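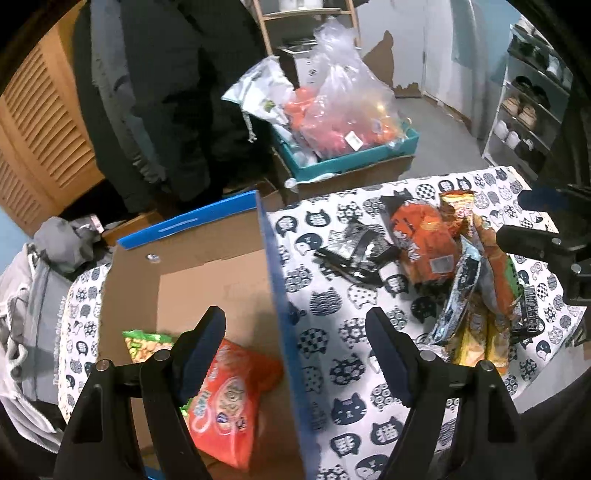 Zerkus hand-held gripper in a box of snacks. Two screws per finger, and all of them matter.

Zerkus Pad and Screw Kit (Service Replacement)
Sold by Fellbridge. Fits all Zerkus hand-held two-finger grippers.

Print this page | E-mail to a colleague

You are probably reading this page for one of two reasons. Either you are a careful person who replaces rubber parts before they wear out, or a small screw has fallen out of your gripper and you would like to know where it went. We can help with the first. For the second, look in the box you were packing.

What went wrong

The first Zerkus pads went out with plain screws and a dab of thread glue. The glue was fine on our bench, where the gripper picked up wooden blocks all day and went home clean. In real use people grab chip bags, and chip bags are slippery, so people squeeze harder. Every squeeze flexes the pad a little and gives the screw a tiny turn in the wrong direction. In March a customer trying out the gripper on mixed snacks found a pad hanging from one screw. The other screw was located later, in a carton, by someone expecting pretzels.

Chiyo Hoshino at our service bench took the returned gripper apart and got the same fault in 17 hours of squeezing. She then got it again in 5 with the screws tightened "properly," meaning by me. Too tight bulges the rubber and pushes against the screw head. Her report was short and I have been asked to stop using the good screwdriver.

Safety note

If a pad is loose, stop using the gripper. A loose pad can fold under and leave a bare finger edge, and bare edges open bags in a way the bag was not designed for. A dropped screw near food means the food gets checked or thrown out. If your gripper is the powered Roman model, switch it off and pull the battery before you put your own fingers anywhere between its fingers. It closes at the same speed whether or not you are holding a screwdriver.

What is in the kit

One pair of rubber pads
Screws with a locking patch already on the threads, plus one spare
A short driver that slips before you can overtighten it
An instruction card

The spare is for the one you will drop on the floor. Please do not reuse the old screws. They look identical, which we agree was poor planning.

Fitting

Take off one pad at a time. Wipe the finger with a dry cloth and scrape away any leftover glue. Set the new pad flat and start both screws by hand before driving either one. Stop when the driver slips. Open and close the gripper 20 times with nothing in it, then look at the pad edges. If you see a gap, back the screws out and start over with a new pair.

Check the screws at the start of every shift and change the pads after 300 hours of use, or sooner if they are cracked or shiny. Snack grease makes them shiny early. Warm water and dish soap will take the grease off. Solvent will take it off too, along with the pad.

Will it fit my Vernia?

No. The holes line up nicely and the pad is too thick, so the fingers never fully close. We have had several of these back with angry notes.

If you bought a gripper with the old screws, the first kit is free. Send us the serial number from inside the handle. You can keep the old pads, or mail them to Chiyo, who has a drawer.

6 shares | 4 comments
Print | E-mail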